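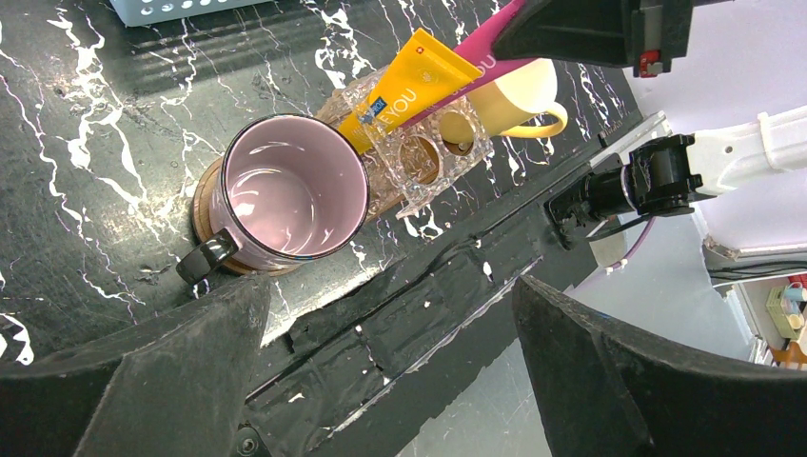 제목: Re: [생활용품 나눔] 칫솔꽂이 물때와 컵 받침 문의
날짜: 05/10/2025

칫솔꽂이 건으로 답장드립니다. 저도 투명 아크릴 제품을 쓰고 있어서 아는 대로 적습니다.

> 안녕하세요. 3월에 Cliston 아크릴 칫솔꽂이를 샀습니다.
> 구멍이 크게 뚫린 블록형입니다. 칫솔하고 치약을 같이
> 꽂아 두는데 바닥 쪽에 하얀 물때가 생기고, 치약이 자꾸
> 옆으로 기웁니다. 세면대가 좁아서 화장대로 옮길까
> 하는데 상판이 대리석이라 컵 자국도 걱정됩니다.
> 나무 받침을 깔면 괜찮을까요? 락스로 닦아도 되는지도
> 궁금합니다.

물때부터 말씀드리면 락스까지는 필요 없습니다. 미지근한 물에 구연산을 조금 풀어서 꽂이를 30분쯤 담갔다가 부드러운 스펀지로 닦으면 대부분 빠집니다. 구멍 안쪽은 스펀지가 잘 안 들어가서 저는 다 쓴 칫솔로 문지릅니다. 알코올이나 아세톤은 쓰지 마세요. 예전 것을 소독용 알코올로 몇 번 닦았더니 모서리부터 잔금이 가서 버렸습니다. 뜨거운 물도 피하는 게 좋습니다. 매직블록은 투명한 면이 뿌옇게 됩니다.

구연산은 꼭 대리석에서 떨어진 곳에서 쓰세요. 식초도 마찬가지입니다. 대리석은 산에 닿으면 광이 죽고, 검은색은 그 자국이 특히 잘 보입니다. 저는 싱크대에서 씻고 완전히 헹군 다음 물기를 닦아서 제자리에 놓습니다. 상판은 중성세제를 묽게 탄 물로 닦고 마른 천으로 한 번 더 훔칩니다.

치약이 기우는 것은 구멍이 튜브보다 크면 어쩔 수 없습니다. 새 튜브는 위쪽이 무거워서 더 그렇습니다. 저는 그냥 비스듬히 둡니다. 뚜껑을 아래로 해서 꽂으면 마지막까지 짜기는 편한데, 뚜껑을 덜 닫으면 바닥에 치약이 굳으니 확인하고 넣으세요. 칫솔은 치약과 다른 칸에 꽂는 편이 낫습니다. 솔이 튜브에 닿아 있으면 잘 안 마릅니다.

양치컵은 손잡이 있는 도자기 머그를 쓰고, 밑에 둥근 나무 받침을 깔아 둡니다. 받침이 있으면 컵 바닥 굽에 상판이 긁히지 않고 물 자국도 덜 남습니다. 다만 나무 받침은 젖은 채로 계속 두면 밑면에 곰팡이가 생깁니다. 저는 Flundia에서 두 개를 사서 번갈아 쓰고, 젖은 것은 세워서 말립니다. 코팅이 없는 제품이면 사용 전에 식용 미네랄오일을 얇게 발라 두세요. 올리브유는 나중에 냄새가 나서 권하지 않습니다.

작은 컵까지 꽂이 칸에 넣어 두는 분도 계시던데, 옆으로 누우면 안에 물이 고입니다. 헹군 뒤에 물을 털고 입구가 아래로 가게 두는 것이 맞습니다.

그리고 Ostermann 꽂이에 대해서도 예전에 질문이 있었는데, 폭이 57mm라 세면대 선반에는 잘 올라가지만 굵은 치약은 안 들어갑니다. 구입하실 분은 튜브 폭을 먼저 재 보세요. 저는 구멍 크기를 안 보고 샀다가 반품했습니다.

남는 나무 받침이 하나 있습니다. 사용감은 조금 있고 갈라진 곳은 없습니다. 필요하시면 목록 말고 제 메일로 직접 주소를 보내 주세요. 배송비만 부담하시면 됩니다.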